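Folding Methods for Donated Shirts
Project report, Textiles and Household Studies
Birgit Rathjen
23 April 2025

1. Background

The Prelside clothing exchange gives out shirts from open shelves. Shirts that are folded in different sizes slide off the stacks and have to be folded again at the end of the day. My project compared ways of folding a printed cotton-type shirt so that it ends up the same width every time. I left out pants and sweaters.

2. Short sleeves

The first method was the side fold. The shirt is laid flat, smoothed from the collar down, and the sleeve is turned in over the body. The hem of the sleeve should end up parallel to the side of the shirt.

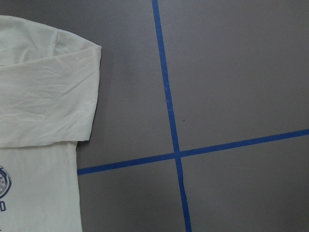

A sleeve that is turned in at a slant makes a thick spot near the shoulder, and the thick spot shows up again after the second fold. Pressing with the flat of the hand before going on helped more than pulling at the hem. I folded 57 short-sleeved shirts this way over the course of the project and measured the width of each one with a ruler.

3. Long sleeves

Long sleeves took more work. The Yoo method, which I found in an old class handout, brings the whole sleeve straight across the chest. With a wide shirt this is fine. With a narrow one the cuff sticks out on the other side and has to be tucked back.

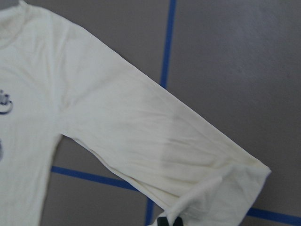

I changed the method so that the sleeve is first straightened away from the body, then folded across and turned down along the side. This adds a step. The finished shirt was flatter at the collar, but the lower half was thicker, and I did not find a way around that. Thin knits also wrinkle again quickly once the sleeve is moved.

4. Marking the table

Lining up by eye was the largest source of error in my early trials. A shirt can be folded neatly and still come out too wide if it was crooked to begin with. Tape lines on the surface give the folder something to check the side seams against.
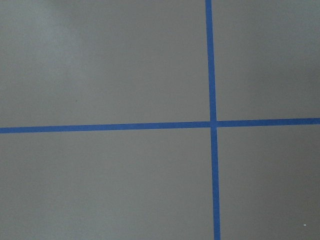
The lines do not need to be exact to be useful. What matters is that the collar goes to the same spot each time. I tried 3 starting positions and kept the one closest to the middle of the body.

5. Open points

I did not test children's sizes. Stacks of 10 shirts stood well on a table, but I have not tried them on the shelves at Prelside, which are narrower. I plan to do that in August.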